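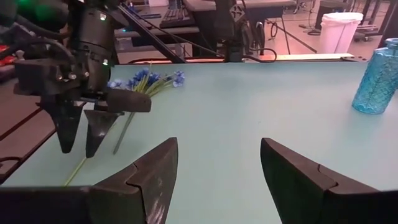
Counting the pores: an interview with Mirjana Todorova

26 February 2020

Mirjana Todorova has spent most of her working life on the glazing side of the tile trade, first at Furnov and now at Zevumero, where she runs the test room. Her subject is crazing, the network of fine cracks that appears in a glaze months or years after a wall has been finished.

The usual explanation given to customers is that the wall moved. Todorova does not accept this in most cases. "Wall movement gives you a crack that crosses the joint and carries on into the next tile," she says. "Crazing stops at the edge of the tile. If you look at the joint first, you have already ruled out half of the causes."

What remains is moisture expansion. A fired clay body takes up water from the air and grows very slightly, while the glaze on top does not. A well-matched glaze is put under compression as the tile cools, and that compression is gradually used up as the body swells. Once it has gone, the glaze is in tension and will crack.

Her standard test uses steam under pressure to bring this forward. Pieces are held in the vessel, cooled, wiped with dye and examined under a low lamp. Since September the room has put 3,771 pieces through the cycle, of which 200 came from a single complaint at Drullow, a housing scheme with white bathroom tiles on every floor.

"Drullow was useful to us," she says. "The tiles came from two firings. One passed and 95 pieces of the other failed, and the only difference on the kiln record was the soak time at the top." A shorter soak leaves a more open body, and an open body takes up more water.

She is less certain about the steam test as a forecast. It ranks one batch against another reliably, but she will not convert cycles into years. "People ask me for a number. I can tell them that tile A is worse than tile B. I can't tell them that tile A will last until their daughter leaves school."

On fixing, her advice is short. Tiles should go up dry, and the adhesive should be given its full curing time before grouting. She has seen glazes craze early over thick cement beds, which shrink as they cure and squeeze the tile from behind – a separate fault that often gets entered under the same heading.

Old tiles are a different matter. El Khatib, a salvage yard that sends her samples, sells crazed stock at a higher price than sound stock, and she has no objection provided it stays out of showers. Water gets through the cracks and darkens the body, and cleaning the surface will not shift it.

The next piece of work is a run of 1,000 floor tiles with a matt glaze, where the dye is harder to read. Todorova is trying a finer dye and a longer wipe. Results so far are mixed – two readers looking at the same tile still disagree too often – and she does not intend to publish until they agree.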